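# In favour of the one mixed bin

There is a school of thought about household clutter that says every object should have a home, that the home should be labelled, and that things of one kind should live with other things of that kind. Bricks with bricks. Tools with tools. Balls in a net behind the door. I followed it for years and I have given it up. My view now is that a house, a classroom or a village hall is better served by one large open bin for small oddments, and that most of the money and effort spent on sorting them is wasted.

I should say where I am coming from. I help look after the toy shelves at Jadora, a play and lending room with 87 families on its books. In October we counted every loose item we owned, and the total was 1617. I don't include board games in that, or anything that stays in its own box. I mean the small stuff that ends up on floors.

At that time we had 91 lidded tubs. They were Cokmont tubs, the clear sort with clips at each end, and each one had a printed label. Yogesh Sandhu had set the system up and it was a good system on paper. It took two adults most of an hour to put the room straight after each session, and by the following session a good part of it was wrong again. A child doesn't care that the ball belongs in tub 40. Neither does a tired parent with a coat half on.

What we do now is simpler. The sets that are only useful as sets stay together. Everything else goes in a wide, low bin with no lid. 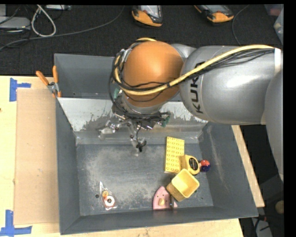

The main objection is that you can't find anything in a mixed bin. I don't think that's right, provided the bin is shallow enough and you don't fill it. The trouble with the old toy chest, the kind many of us grew up with, was its depth. Things went to the bottom and stayed there until somebody moved house. With a broad flat floor and one layer of objects you can see the lot from standing height. If there is a second layer, you own too much or your bin is too small, and either way the answer is to take something out.

Sloping sides help more than I expected. Things that are put down near the edge slide in towards the middle, and small hands can get at them. Straight-sided crates have corners, and corners collect crayon ends and hair.

Colour matters too, and it's an argument for plain grey. We had a bright yellow bin for a while, a Jerkard one. A great many small things are yellow. Bricks are yellow, cups are yellow, tape measures are nearly always yellow, and against a yellow floor they all vanish. Buy a dull bin and let the contents do the shouting.

The second objection is that tools and toys should be kept apart. I agree where the tool can hurt someone. Scissors, knives, anything with a blade or a battery door that opens easily, all of that goes up high. But a tape measure is as good a toy as any I know, if an adult is in the room. Children measure the table, the dog and each other. At home, a tape measure in the toy bin is a tape measure I can lay my hands on, whereas the one in the proper toolbox has been missing since we did the bathroom.

Yogesh and I still disagree over bricks. He would keep every studded plate and brick in one tub, with the large ones separate from the small. I'd do that for a big collection. For a handful of odd pieces it seems pointless. A single flat plate, on its own, is a tray or a roof or a bed for a toy figure, and it gets used for those things when it's lying next to the figure. Put it away with its own kind and it goes back to being one of many.

That's the part of the case I feel strongest about. Sorting by type decides in advance what an object is for. A mixed bin leaves it open. I have seen a cup turned into a goal, a helmet and a garage in one morning, and all of that depended on a ball, a figure and a car being within reach of it.
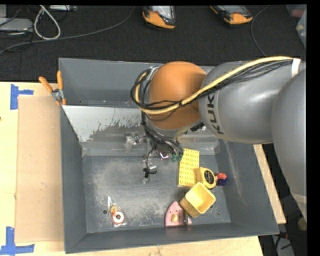
*Brick, tape measure and ball, all in the one bin.*

There are real drawbacks and I don't want to skate over them. The first is dirt. An open bin gathers dust and powder, and the floor of it goes cloudy quicker than you would think. Ours gets tipped out and wiped with a damp cloth once a week, and it could do with more. Drainage holes in the bottom are handy if you rinse it under a tap, but check what's likely to fall through them first.

The second is noise. Hard toys on a hard floor make a racket, and if your table is bare wood the bin will also travel when it's leaned on. Clamp it down, or put a mat under it.

The third is that broken things hide among the whole ones. In a labelled tub of cars you notice the one with three wheels. In a mixed bin it can go round for months. Harish Sengar, who runs the Sengar repair table with us, asked for a separate dish beside the bin where anyone can drop a damaged item, and I think it's the best change we have made. He gets through what he can and throws out what he can't.

I'd also say that the bin isn't for everyone. If your child lines things up by size and is upset when they're moved, keep the tubs. If you're a collector, keep the tubs. Jigsaws need their boxes, full stop.

For the rest of us, though, I'd ask what the sorting is for. If it makes things quicker to find and quicker to put away, fine. In our case it did neither. The tidying at Jadora is now usually done before the last coats are on, and it's mostly done by the children, who understand "put it in the bin" perfectly well at the age of 2. We kept a dozen of the Cokmont tubs for sets and gave the others away at the October sale. The labels are still on them, so if you bought one marked "small balls, soft", you can peel that off - warm soapy water does it.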